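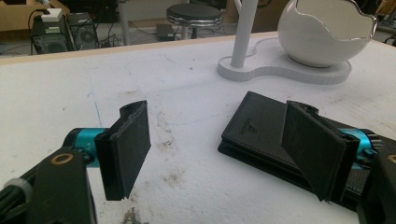 25 August 2024

Leather bench, edge finishing trials, continued from the last page.

Came in on a Sunday to get this done while the shop was quiet and the humidity was low. The question is still why the edges on the bifold samples crack at the fold after a few weeks of use. The pressed flat edges hold up fine. It is always the fold, and always on the outer layer first.

Leather is the Tikkanen calf, black, from the side we opened in spring. Lining is the thin goat from Fosham. Edge paint is the Hundis matte on half the strips and the Unex satin on the other half. Same glue on all of them, both faces, pressed under the steel plate overnight.

Prepared 12 strips. Six Hundis, six Unex. Within each set of six, two had no primer, two had one coat of primer, and two had one coat of primer that was sanded back before the paint went on. Sanded everything at 300 before the first coat of color. I used to stop sanding there, but this time I went over the edges between coats as well, with a worn piece of the same paper. New paper takes off too much at the corners and you end up starting over.

Bending was done by hand over the dowel, 40 bends per strip, then a look under the loupe, then another 40.

Hundis, no primer: cracked in the first round, both strips. Hairlines across the paint, running from the outer leather down to the glue line. Same thing we saw on the returned samples.

Hundis, primer, not sanded: no cracks in the first round. One strip opened slightly in the second, at a spot where I can see a lump of primer. The other is clean.

Hundis, primer, sanded back: both clean after both rounds. The paint has gone a little shiny where it rubbed on the dowel, but it wipes back with wax.

Unex, no primer: better than expected. No cracks, but the paint lifts at the end of the strip if you pick at it with a fingernail. Once it starts it peels off like tape.

Unex, primer, not sanded: clean. Slight orange peel in the surface. I think the coats went on too thick, the satin is runnier and I was using the wide roller.

Unex, primer, sanded back: clean on both, and these look the best of the lot. Hard to tell from the primed and sanded Hundis at arm's length, except for the sheen.

So primer matters more than brand, and sanding it back is worth the extra time. I would still pick the Hundis for black, as the matte hides small dips in the edge. The Unex can go on the browns.

Other things noticed:

The goat lining stretches less than the calf. When the strip is bent with the lining inside, the lining bunches and pushes against the glue line. On a finished wallet we glue the lining flat and then fold, so the bunching is built in from the start. Gluing it with the piece already bent over a form might take a lot of the strain off the paint. I did this on belts years ago and don't know why I never carried it over. Cut the lining 3 mm short before trying it – it will come out too long otherwise.

The skiving at the fold is uneven on the older blanks. Thin at one end, thick at the other. The blade guard on the skiver was loose again. Tightened it, put a drop of thread lock on the screw. If it comes loose again, please write it on the board and don't just turn it back by hand.

Glue pot was left with the lid half on. There is a skin on top and the rest has thickened. Usable for test pieces, not for orders. Marked it with tape.

Left to do:
– bend test on a fresh set with the lining glued over a form, Hundis, primer sanded back
– same strips again after a night in the freezer, since the complaints came in with the cold weather last November
– order primer, there is enough for one more batch
– narrow roller for the satin

The strips are in the flat drawer under the press, labeled on the lining side in silver pen. Leave them unwaxed for now, I want to look at the rub marks again in daylight.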